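Subject: Re: [homefruit] Keeping citrus and longans in one bowl?
Date: 2026-07-26

Hi all,

I've been chewing on this since the digest came in and figured I'd answer before the thread wanders off to melons again. Quoting the part I'm answering:

> We get the mixed box from Benavides every other week and I never know
> what to do with it once it's in the house. Right now the whole lot goes
> in one deep bowl on the counter, oranges on the bottom, tangerines next,
> longans wherever they'll fit. By the end of the week there's always a
> squashed tangerine at the bottom with a green spot on it. Do people
> here separate everything? And does anyone really set fruit out on a
> plate anymore, or is that just my grandmother?

Not just your grandmother! I'm a plate person, and have been since we moved out to Hestholm and the kitchen came with exactly one usable shelf. I'll get to the plate in a minute.

First the bowl. I think the depth is your whole problem. A deep bowl looks generous but whatever is at the bottom sits there with no air and everything else leaning on it, and tangerines have that loose, puffy skin that bruises if you look at it wrong. I had a lovely old Barnotum mixing bowl I used for years and I threw out so much fruit from it (a crime, at what the box costs now). It holds onions these days and seems happy.

What I do now is split the box as soon as it comes through the door. Most of the oranges go in the fridge drawer, loose, no bag. Tangerines too, except what we'll eat in the next 3 days. Longans I leave in their shells and put in a paper sack in the fridge, top folded over. They dry out if you leave them on the counter too long, and the shell goes brittle and the inside gets sort of leathery. Someone on here swore by a damp towel back in February and I tried it and got mold, so I can't recommend that, but maybe my towel was too wet.

Then a small assortment goes out on a plate. I use a dinner plate, a flat one with a bit of a rim, so the round things don't all make a break for it. Biggest orange at the back, tangerines on either side of it, then the red fruit up front where it looks pretty, and longans poked into the gaps. It's the same every time, I'm a creature of habit. Nine pieces is a good plateful and after that it starts to roll.
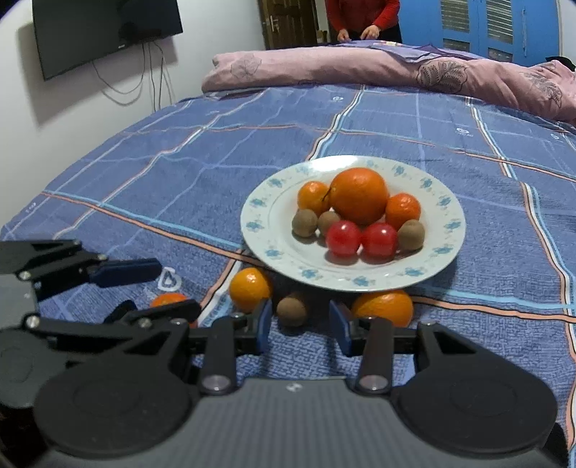 HESTHOLM, July

The blue floral rim makes the orange look twice as orange, don't you think? I have a weakness for blue and white plates, and against the blue plaid it's about as cheerful as fruit gets. The ones down on the sheet are the overflow, a longan and some more citrus. I like having a few next to the plate so you can fill a hole when somebody takes one from the middle, and you don't have to rebuild the pile.

On your green spots - check the stem end. That's where mine always start. I go over the tangerines with my thumb when I unpack, and anything soft around the button gets eaten that day or juiced. One bad one will take its neighbors with it fast. Also please don't wash the box before you put it away! I did that for ages because it felt virtuous. Wash as you eat.

Somebody asked off-list if it's worth buying one of those tiered wire stands. I had the Ternov one with 2 tiers and gave it away. The wires left dents in anything ripe, and the longans dropped straight through the bottom onto the floor, where the dog found them before I did (she's fine, she only got the one and spat it out). If you line it with a cloth it's okay, but then you've got a cloth to wash, and a plate just goes in the sink with the other plates.

Last thing, on quantity. The big Benavides box we split with next door once had 58 tangerines in it, and that is too many tangerines for two households no matter how you store them. We switched to the smaller one and I've hardly thrown any out. You can change the size from the order page, but you have to do it before they pack or it rolls over to the next delivery.

Does anybody freeze longans? I've peeled and pitted a handful and stuck them in a tub to see. Will report back if they're any good.

Going to go eat that big orange now.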